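Which Robot Hand Is Best at Washing Windows?
By Hjørdis Rustad
2/25/25

My kitchen window is always covered in smudges, so when my boss asked what job we should use to test our grippers, I yelled "windows!" before anybody else could talk. (A gripper is the part of a robot that grabs things – its hand, pretty much.)

I work at a little workshop called Skurncombe, and we've been comparing two kinds of gripper fingers. One kind is named Festex and the other is Jelham. I wanted to know which one hangs on to a squeegee better, and you'd think that would be easy to find out. Nope!

You start by holding the grippers yourself, one in each hand, and doing the job with them. It feels like wearing lobster claws! Each one carries a cube with blocky black-and-white patterns on it. A computer can spot those patterns in a video and figure out where the gripper is and which way it's tilted. There's a camera on the gripper too, and its lens is so wide that straight walls come out bendy.
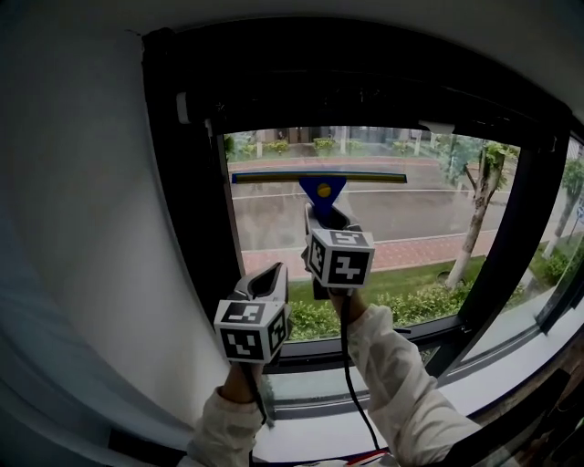
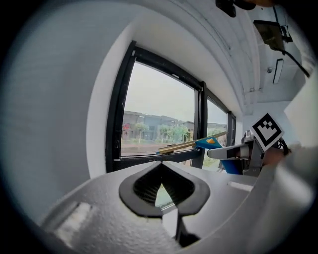
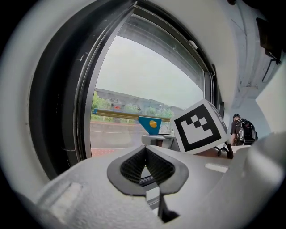
What makes a squeegee so tricky?

Try it at home with a ruler. Pinch it right in the middle and push one end against a table. It wants to spin, doesn't it? A squeegee does the same thing when one side of the blade drags on the glass. You fix it with your fingers and don't even think about it, but a gripper has to squeeze hard enough to stop the spinning and still not crush the handle.

My friend Sebastião Mendonça and I did 40 wipes with each kind of finger. Festex let the handle twist a lot. Jelham held on tighter, but my wrist got really tired and I had to stop for juice.

What's next

In April we're going to try sponges, which are squishy and will probably be a whole new headache. I'm rooting for Festex on that one. Sebastião says Jelham, and the loser has to wash my kitchen window.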